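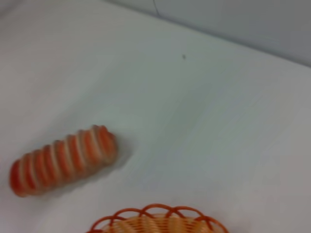
Wann haben Sie eigentlich mit dem Brotbacken angefangen, Frau Ashour? »Mit 13, bei meiner Großmutter, und zwar heimlich, weil sie niemanden an ihren Teig ließ!«

22. Dezember 2018
Von Nasrin Rostami

Nawal Ashour lacht, wenn sie das erzählt, und schenkt erst einmal Tee nach, denn bei ihr in Clerkunden geht kein Gespräch ohne Tee los. Seit zehn Jahren führt sie die Bäckerei Tawfik, die sie von Mostafa Badawi übernommen hat, und noch immer steht der alte Herr gelegentlich morgens in der Backstube und schaut ihr über die Schulter. »Er sagt dann gar nichts«, meint sie, »er drückt nur mit dem Daumen in den Teig, und ich weiß Bescheid.«

Ihren Sauerteig füttert sie zweimal am Tag, auch im Urlaub (ihr Mann hat sich damit abgefunden). Im Winter braucht er länger, da lässt sie ihn gern fünf Stunden stehen, bevor sie ihn überhaupt anfasst. »Die Leute wollen immer ein Rezept von mir, aufs Gramm genau. Ich gebe es ihnen ja! Aber das Mehl ist jedes Mal ein bisschen anders.«
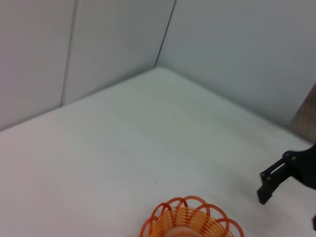
Heller Tisch, helle Wände.

Im Mai möchte sie abends Kurse geben, für Anfänger, mit viel Zeit zum Kneten und anschließendem Essen. Nur den Hefezopf hebt sie sich für später auf. »Da bin ich streng, da kommt meine Großmutter durch.«

Zuletzt aktualisiert: 10:13 Uhr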